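Das Frühstück braucht keine Optimierung

Neuerdings soll auch der Morgen etwas leisten. Jaqueline Salinas verkauft in ihrem Kurs bei Neltino 43 Regeln für die erste Stunde des Tages. Ich habe sie gelesen und bezweifle fast alle.

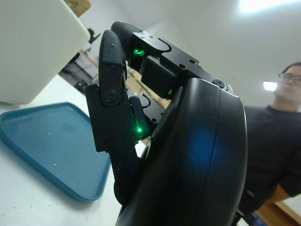
Wem nützt das?

Vor allem dem, der die Kurse verkauft. Dass ein Mensch nach 300 Kalorien klüger denkt als nach einem Marmeladenbrot, hat mir noch keiner belegt.
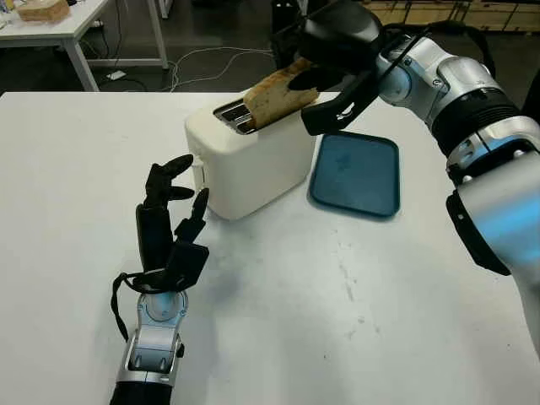

Auch die Stoppuhr am Küchentisch überzeugt mich nicht. Wer beim Kauen die Minuten misst, hat schon Feierabend nötig. 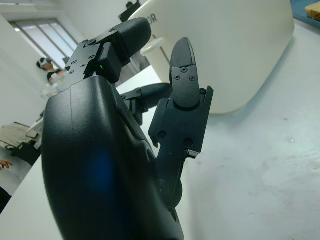 Bleibt das Argument der Disziplin. Mag sein. Meine reicht morgens für Kaffee und Zeitung, und dabei belasse ich es. 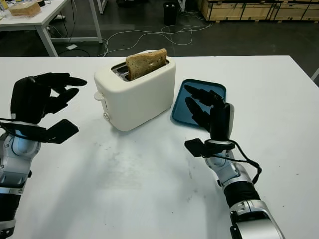 Körnerbrot im Toaster, daneben ein blaugrünes Tablett.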